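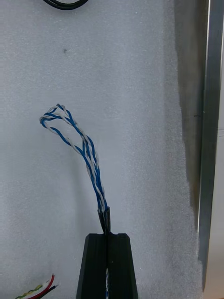 Strip length on the drop cables for the Masholm patch cabinet. I have been taking the outer jacket back far enough to work comfortably, then terminating and trimming the excess. My question is how much twist to leave in. With the black sheath off, the blue and white conductors hold their spiral well near the cut, but farther up the strands spread and one part has gone to a long open loop. Do you retwist by hand before punching down, or cut back to where the lay is still tight?
— moulin_t

lcaron
Cut back. Retwisting by hand never gives you the original lay, and the pitch will vary along the length. Leave 2 inches for handling, terminate, trim the rest.

Peng_bench
Disagree in part. If this is a control or sensor run, a few loose turns will not matter. I retwist and move on. If it's data, do what lcaron said. Which is it?

moulin_t
Data, but slow. Serial to 6 door controllers, long runs. The terminals are Astex screw type, no punchdown. I should have put that in the first post.

Peng_bench
Then the loop is cosmetic at that speed. Keep the open section short at the terminal and tie the bundle.

lcaron
I wouldn't call it cosmetic on a long run next to mains wiring. Noise pickup is the reason the pairs are twisted, and the baud rate does not change what couples in. He has spare cable. Cutting costs him a minute.

Peng_bench
Differential receivers reject most of that. But fine, a minute is a minute.

evan_leblanc
Separate point: the lip of the jacket looks slightly flared to me. Check the insulation just inside it for nicks. I had 2 intermittent faults in April from a stripper set too deep, and both were hidden under the sheath. Score the jacket, flex it until it parts, and pull.

moulin_t
Stripper is a Flonetti with a fixed blade. I'll test the depth on scrap first. Cutting back on all the runs, then.

lcaron
Label before you cut.

Forums > Wiring and Termination > Cable Prep
Contact the moderators | © 2024 | Back to top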